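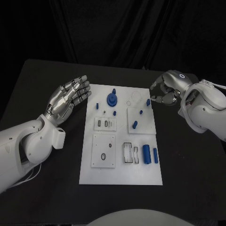
Two robot arms at a white work sheet with small blue and white parts.

Brellura is a science magazine and website that tries to match ideas from speculative fiction with published research. It was founded by the writer Ankit Pathak and first appeared on December 10, 2002, as a photocopied newsletter sold in the town of Fostmont. It is best known for its "arrival dates," estimates of when an invention described in a novel or film will exist in working form.

History

Pathak started the newsletter after leaving Karam, a popular science monthly where he had written the letters page. The first issue ran to 49 pages and had a print run of 1,000. Later issues claimed a much larger readership, but no audited figures have been released, and the number given on the masthead changed several times without comment. The print edition stopped after 3 years. The website kept the same name and numbering, which has led to confusion over how many issues there were.

Arrival dates

Each entry in the Brellura index pairs a fictional device with a laboratory result and gives a year in which the two are supposed to meet. The index held 1,104 entries when the last full list was posted. How the years are worked out has never been fully explained. Pathak has called the method "informed reading," and an editorial note says that entries are "revised as the science moves." In practice, dates that passed without result were often replaced with later ones, and the earlier versions were taken down. Readers who saved old pages have posted side-by-side copies, mostly for entries on weather control and artificial sleep.

The site says that its early forecasts were largely correct. The claim rests on a broad idea of what counts as a match. A novel's talking household door, for instance, is marked as arrived on the strength of a recorded message at a parking garage.

Reception

The critical newsletter Bolesero reviewed the index in March of the following year and found that many of the cited papers did not mention the devices they were said to support. Pathak replied that fiction gives researchers their goals whether or not they say so, a position that is hard to test. Supporters value the site as a reading list, and several school libraries have used it that way. Its worth as a guide to future technology remains unproven.

See also
Futures studies
Popular science
Technology forecasting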